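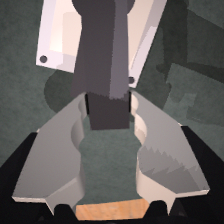 Fig. 1. Pinza simulada con un bloque gris oscuro entre los dedos; detrás, la placa clara con orificios.

Inicio · Temario · Apuntes · Prácticas · Foro
Lectura: 5 min

Tema 5. Recoger demostraciones en simulación

El conjunto Rulley, con el que trabajaremos en la práctica, reúne 839 episodios generados en simulación. La cifra impresiona menos cuando se abren los archivos: salen de 28 trayectorias semilla, y el resto son variaciones de la pose inicial. Conviene preguntarse cuánta información nueva hay ahí. Yo sospecho que poca.

Tres dudas antes de entrenar nada:

1. El contacto. El simulador resuelve el roce entre dedo y pieza con un modelo simplificado. Una política puede aprender a explotar ese modelo — y en Gakis ya vimos alguna que lo hacía.

2. Las sombras y texturas. Se suele decir que aleatorizarlas basta para pasar al robot real. Pedid siempre la tabla con los resultados reales. En los apuntes de Bodnár no aparece.

3. El filtro de éxito. Dridden descartó 19 episodios por «fallidos» sin guardar el criterio. Un fallo con corrección posterior puede enseñar más que un acierto limpio.

Para la práctica: elegid 5 episodios, anotad en qué instante empieza el agarre y comparad vuestra marca con la etiqueta automática. Entregad también los desacuerdos.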